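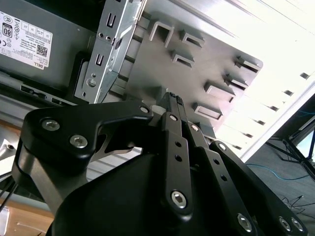 Carla Khoury writes that her fringe came out longer at one end of the strip than the other, and asks whether the guide rail has to be reset every time the paper is changed. It does not. Reset the rail only when changing strip width, or after the cutter has been moved. Her result points to a rail that was locked at one end only. See step 5.

255 shares | 16 comments

Section 3. Setting up the Drellumeo fringe cutter for tissue garlands

Revised 7/24/22. Applies to the hand-crank model with the two-knob guide rail. Owners of the older one-knob model should use the printed sheet that came with it.

3.1 Before you start

You will need tissue paper, a ruler, a pencil, a glue stick and garland cord. Probert standard tissue and Narkitent waxed tissue both feed well. Crepe paper stretches in the rollers and is not recommended.

CAUTION: The blades are exposed when the cover is open. Remove the crank before opening the cover. Keep the cutter out of reach of children.

3.2 Setting the rail and feeding the paper

1. Place the cutter on a flat table with the crank on your right. Press down on the base until the suction feet grip.

2. Take off the crank and open the cover. Brush out any scraps left between the blades.

3. Close the cover. It must click on both sides. Refit the crank.

4. Loosen both rail knobs a half turn. Slide the rail to the line that matches your strip width.

5. Tighten the left knob, then the right. Measure from the rail to the blade cover at each end. The two figures must match. If they differ, loosen both knobs and repeat step 4.

6. Stack up to 16 sheets of tissue with the folded edges together. For waxed tissue, use half that number.

7. Put the folded edge against the rail and push the stack forward until it touches the rollers.

8. Turn the crank away from you at a slow, even speed. Do not pull the paper from the far side.

NOTE: The first strip after a width change should be treated as a test piece. Cut it from scrap.

3.3 If the paper jams

1. Stop cranking. Turn the crank back one full turn.

2. Remove the crank, open the cover and lift the stack straight up.

3. Trim off the torn end and feed the stack again with fewer sheets.

If jams continue with a small stack, the blades are dull. The replacement set is Irkance part 689. Blades should be changed after 2,000 strips, or sooner if the fringe shows ragged tips.

3.4 Making the tassels

1. Unfold the strip and lay it flat.

2. Roll it from one short end, keeping the uncut band level.

3. Twist the band, fold it into a loop and glue it down. Let it dry before threading the cord.

Tassel spacing and cord lengths are given in Section 4.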